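4.3 Adding a Compute Node to a Fundotden Cluster

Use this procedure to add a node to a cluster that already has a working head node. For a first installation, complete section 4.1 before you start. The steps apply to Xenos scheduler release 3 and later.

Revised 2021-05-22

Before you begin

Make sure that you have:

- an administrator account on the head node
- the MAC address of each network port on the new node
- a free rack position with two power feeds
- the node license file, saved in the license folder on the head node

CAUTION: Do not add a node while a firmware update is running on the head node. The update locks the node database, and a half-written entry has to be removed by hand.

Connecting the node

1. Slide the node into the rack and tighten both front screws.
2. Connect port 1 to the management switch.
3. Connect port 2 to the compute switch.
4. Connect the power cords to separate feeds. Do not turn the node on yet.

NOTE: Ports 1 and 2 are not interchangeable. If the cables are swapped, the node receives an address but never downloads its boot image.

Registering the node

1. Log on to the head node and open the Nostetti console.
2. Select Nodes, then Add.
3. Type a node name. Names can contain lowercase letters, digits and hyphens. The name cannot be changed after the node joins the cluster.
4. Enter the MAC address of port 1 in the Management field and the MAC address of port 2 in the Compute field.
5. Select a node template. If the new hardware matches the existing nodes, use the template assigned to them.
6. Click Save. The node appears in the list with the status Waiting.
7. Turn the node on.

The status changes from Waiting to Deploying when the node contacts the head node. The node restarts during deployment. Leave it powered on and do not attach a keyboard or a USB drive until the status is Offline.

NOTE: Offline is the normal status at the end of deployment. A new node does not accept jobs until an administrator brings it online.

Bringing the node online

1. In the node list, select the new node and click Run Checks.
2. Review the report. Correct any item marked Failed and run the checks again.
3. Click Bring Online.
4. Submit the sample job supplied with Xenos and confirm that it finishes on the new node.

If the status stays at Waiting, compare the MAC addresses in the console with the label on the node, then check the link lights on the management switch. 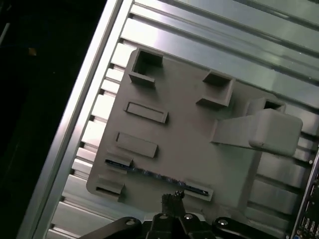

Node groups control which jobs the scheduler sends to a node. A node can belong to more than one group, and it takes the memory limit of the most restrictive one. Group names appear in job scripts, so choose a name that tells users what kind of work the group runs. A team that simulates solid parts, such as a gray plastic fixture plate with hollow square bosses on a slotted aluminum base, could name its group "fixtures" and keep large meshes off the general nodes. Group names follow the same character rules as node names.

To assign a group:

1. Select the node and click Properties.
2. On the Groups tab, select each group that applies.
3. Click Apply. Running jobs are not affected.

To remove a node from the cluster, see section 4.4.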